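Mornuvham Users Board > Simulation and Virtual Cells > Kitchen cell setup, would you leave the cameras alone?

splinecurve
Joined in September, 235 posts

Okay, so I've been setting up the kitchen cell in Mornuvham for a two-arm robot and I'd love some opinions before I start a big batch. It's a small job on paper: right arm reaches over the gray stone counter and picks up the little blue thing, left arm stays parked with its gripper open until it's needed. I started with 1,000 random starts and 879 of them ended in a clean pick, which made me very happy for one evening. Then I went through the misses and a lot of them had the arm going in short, like it thought the counter was closer than it is.

My setup:
Dremo for the arm controller, stock gains
Brakura doing the wall and floor textures
both wrist cameras plus the body camera, default mounts

Wrist views first, then two from the body.
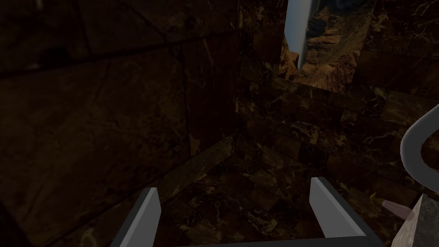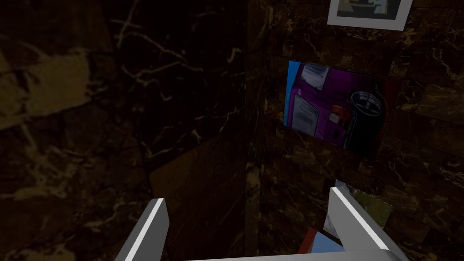
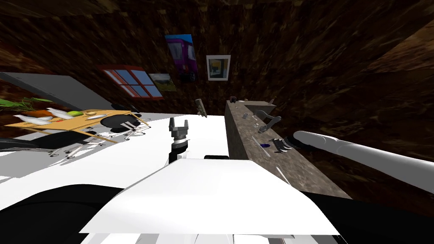
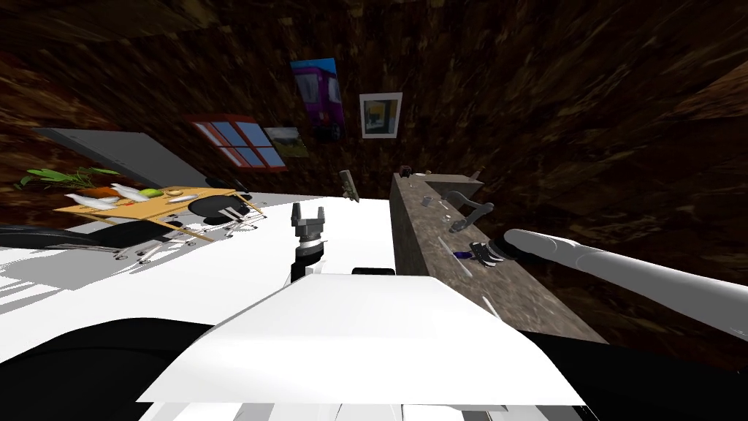 So my question is mostly about the body camera mount. I've been tempted to level it so the counter runs straight across, and while I'm in there I might pull it back a little. A buddy at work says I should leave it and go after the wrist mounts first. I can't do both this week (the batch takes all night on my machine) and I'd rather not burn a run finding out I picked wrong.

pegboard_pete

I'd leave the body mount exactly where it is! The tilt looks awful to us but the policy couldn't care less, as long as it's the same tilt every time. If you level it now you throw away every start you've already run. I did this on a bin cell last year and spent days re-running stuff that had been fine.

Check your wrist offsets first. Dremo stores them per arm, and if you copied left to right like I did, one of them is mirrored wrong.

lowtorque

Gonna disagree with Pete. It does matter if you ever want to move this to a real robot, because then somebody has to bolt a camera on at that same angle, and good luck matching it by eye. Level is easy to check with a level. Fix it now while the batch is small.

Also, what are you doing about the marble? All those gold veins in the wrist views would drive me nuts. If you've got anything in the pipeline that looks for edges, a stone wall like that is full of them.

splinecurve

@pegboard_pete I did copy left to right. Ugh. Going to look.

@lowtorque Brakura picks the walls, I only turned it on and let it go. You can weight it toward plain stuff but I sort of wanted the busy ones in there. No real robot planned, it's sim only for now.

unnithan_fan

Busy textures are fine, keep them. Lighting is where I'd spend the time. The wrist views come out dim and the stone walls go so dark on the left that the corner is hard to make out. I raised the fill light a notch in the Unnithan kitchen pack and my short reaches got a lot better. Your mileage may vary, mine is a single-arm cell.

pegboard_pete

Fill light is a good call. I still say offsets first though, takes 2 minutes. Open the arm file, look at the sign on the y value, and compare it with the other arm. Then rerun the misses only, same seeds, so you're comparing like with like.

lowtorque

Rerunning only the misses is how you fool yourself, Pete. If you change an offset you can break some of the good ones too. Run all of it.

pegboard_pete

For the final number, sure. For a quick look at whether the sign is flipped? Misses are plenty.

splinecurve

Back from the garage. Sign on the right wrist was flipped, so that's one for Pete. I fixed it and wrote the old value in a comment in case I need to go back. Fill light is up one notch too (yes, I know, two changes at once, please don't yell at me). Body mount stays put for now, though I saved a copy of the config with it leveled so I can try lowtorque's version later.

I'm doing the whole batch overnight, all the starts, same seeds.

lowtorque

Two changes at once!! Okay, not yelling. Save the logs with the fill light value in the folder name, you'll want it.

unnithan_fan

And turn off the auto-cleanup in Mornuvham before you go to bed. It eats the wrist frames first when the drive fills up, and those are the ones you want for checking the reach.

splinecurve

Didn't know that was even a setting. Found it under Storage, it's off now. Starting the run, will post the numbers when I've had coffee.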